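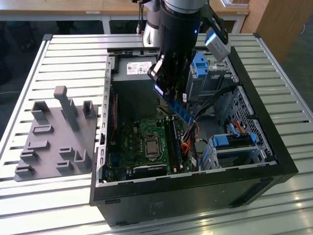
Memory step on the Rikorden cell, gripper above the slots.

Ticket 716 - Memory module not fully seated after insertion
Product: Drelteder gripper kit with assembly software, trial license
Reported by: Fumiko Tsuji, Kobori
Handled by: Rui Loureiro, Gundus support
Opened: September 26, 2020
Status: Closed, with one open request

Problem as reported

We are testing the Drelteder kit in our Rikorden cell, for the repair of used desktop computers. The task is to insert a memory module in a tower which lies on its side with the panel removed. The program finishes without error and the software shows "Insert OK". But when we check by hand, one end of the module is often higher than the other, and the latch on this end is not closed. The computer then does not start, or it starts and does not find the memory.

In the last test we ran 120 insertions and 38 of them had this problem. It is always the end which is nearer to the drive cage. I would like to know if this is a fault of the gripper, of the force sensor, or of our settings. We must decide in December if we buy the kit, so I ask for a clear answer, also if the answer is not good for us.

What we already tried

We cleaned the gripper tip and repeated the tool calibration. No change.
We changed to another module of the same type. No change.
We lowered the speed of the last movement to half. A little better, but I think this is only luck.
We taught the position of the slot again with the tower empty of cables. In this case almost all insertions were good, and this surprised me.

Reply from Rui Loureiro

Thank you for the careful report, the last point helps a lot. Two questions, please. When you run the normal test, do the cables from the drive cage stay inside the case? And is the pressing done in one movement, or first one end and then the other?

Please also send the force log of one good and one bad insertion. You find it under Tools, Logs, Export. Choose the long format, the short one keeps only the highest value.

Reply from Fumiko Tsuji

Yes, the cables stay inside. They come from the drive cage over the middle of the board, and we do not fix them. The pressing is one movement, as in the standard template. Both logs are attached. In the bad one the force rises earlier than I expected.

Reply from Rui Loureiro

I looked at both logs. The sensor is working correctly. In the bad log there is a side force before the module reaches the bottom of the slot, so the gripper body is touching something on the way down. My opinion is that it pushes against the cable bundle and tilts a little. The template looks only at the total force, and for this reason it reports OK too early.

Please make these changes:

1. Move the cables away from the gripper path and hold them with a soft strap before the cycle starts.
2. In the insertion step, change "Press mode" from Single to Two ends.
3. Set "Side force limit" to On. The program will then stop and go up again if it touches something.
4. Under "Success check", choose Force and depth. Set the depth tolerance to 2 steps under the default.
5. Save the recipe with a new name. If you use the old name, the template can overwrite your values at the next update.

Reply from Fumiko Tsuji

I made all five changes and repeated the full test. All modules were seated and both latches closed. Three times the program stopped with the side force message - each time the strap had moved, so the message was right. After I put the strap back, the cycle continued without a new calibration.

One remark for your manual. The page about memory insertion says nothing about cables, and the picture there is of a bare board on a table. For people who work with complete computers, a warning on this page would save some days. I also request that Force and depth becomes the default check.

Reply from Rui Loureiro

I have passed both points to the documentation and software teams. The manual change is accepted. The new default is still under discussion, so I keep this request open under the same number and close the fault.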